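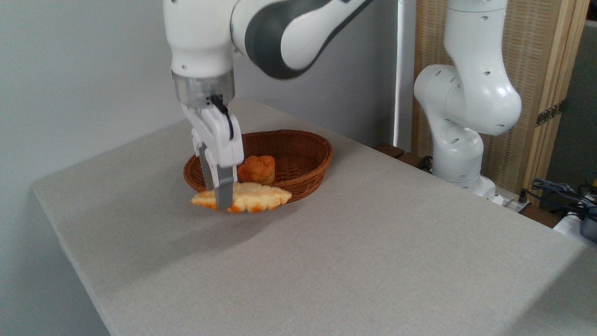

4. Filling the bread basket

Do this after the cloth is down and before the plates go out. One basket per table, the shallow oval wicker ones from the Tufa shelf.

1. Wipe the table first. Cloth flat, no folds under the basket.
2. Shake out old crumbs over the bin. Check the rim for loose strands – if one sticks up, put that basket aside and tell Yeshi Ejigu.
3. Set the basket near the middle of the table, long side facing the chairs.
4. Muffins in first, domed side up. Toward the front, so people can see them.
5. Bread slices next. Hold them flat and lower them over the rim, dont drop them. Wavy crusts chip easy.
6. Overlap the slices a little. Leave gaps, a stuffed basket tips when someone reaches in.
7. Rolls last if you have them. Max 10 pieces in a basket, all kinds together.

Note: Bread straight from the oven steams and goes soft. Let it sit on the rack until it's cool to touch.

Note: Spare baskets are in the Fosora cabinet, bottom drawer. Take 3 at a time, stacked, no more.

Caution: Do not put butter or jam directly in the wicker. It soaks in and you will not get it out. Use the small dishes.

Caution: Keep baskets well away from candles and the toaster.

Cleaning

1. Empty it. Turn upside down and tap the bottom.
2. Dry brush along the weave, then a damp cloth. Never soak.
3. Air dry on its side overnight. Stacking them damp will give you mold, we lost a whole set in July that way.

Damaged baskets – leave with Tolera Zeleke at the front desk, with a note saying wich table it came from.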